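2 April 2021, for immediate release

# Sarinetti opens its bead and findings shop to home crafters

I've been selling beads out of one place or another for 16 years, and until this week you needed a trade account to buy from me. That's over! Starting today, anybody with a browser and a bit of shelf space can order from Sarinetti, one tube at a time if that's all you want.

The new shop carries 2,242 items. Most of those are glass seed beads, in sizes from 15/0 up to 6/0, but you'll also find crimps, headpins, jump rings, clasps, nylon thread, and the needles I can never seem to keep in stock (I've ordered extra, I promise).

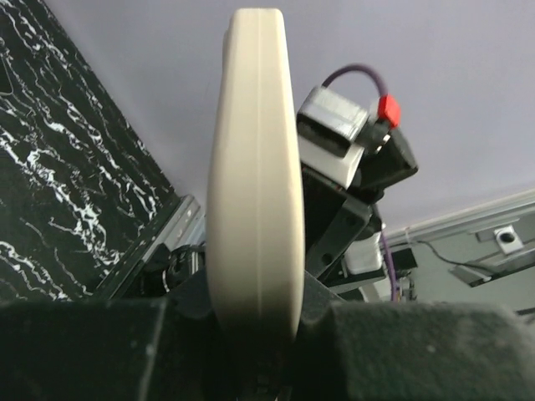
Trade customers kept telling me their own students wanted to buy the same beads they'd used in class, and I kept having to say no. I didn't enjoy it. In February I finally sat down and worked out how to split our big bags into 10-gram tubes without making the price silly, and once that was done the rest came together pretty fast.

We're launching with three house lines:

- **Vosard**: opaque matte colors, heavy on the earth tones, good for loom work
- **Piras**: transparent and silver-lined, lots of blues and greens
- **Tillel**: our mixes, blended by hand at the packing bench

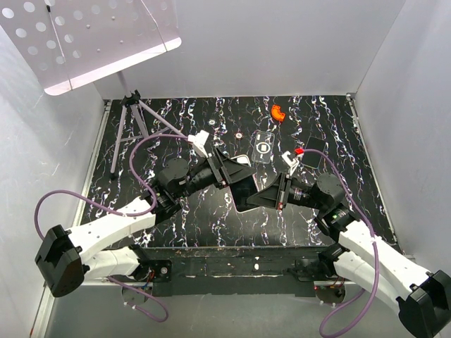 *Two arms, one phone, over a black and white tabletop.*

Every tube is labeled with the size, the finish, the color number, and the net weight. I'm fussy about color numbers. If you run out halfway through a bracelet, you should be able to type that number into the search box and get the same shade back. Dye lots do shift a little on the pinks and purples, so the lot is printed on the label too, and you can ask for a matching one in the order notes.
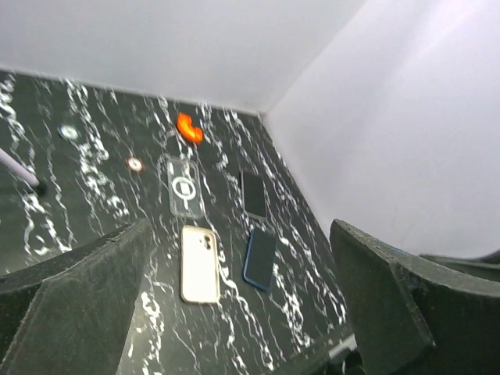

One of our early testers wrote that the lot number on the label was what won her over, and that she'd still like to see 5-gram tubes for the metallics. Fair point. I'm looking at it for the fall, though I'm not going to name a month and then have to eat my words.

Shipping is a flat rate inside the US, and orders go out within 2 business days. Unopened tubes can come back for a refund. Opened ones can't, sorry (I've sorted spilled 15/0s off a carpet before and once was plenty).
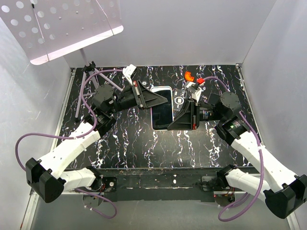

Trade accounts stay exactly as they are, with the same bulk bags, the same prices, and the same login. If you teach classes and want tubes made up as student kits, send me your color list and I'll quote you.

**Press contact:** the Sarinetti shop office, through the contact form on our site. Sample tubes from all three lines are available to craft writers on request.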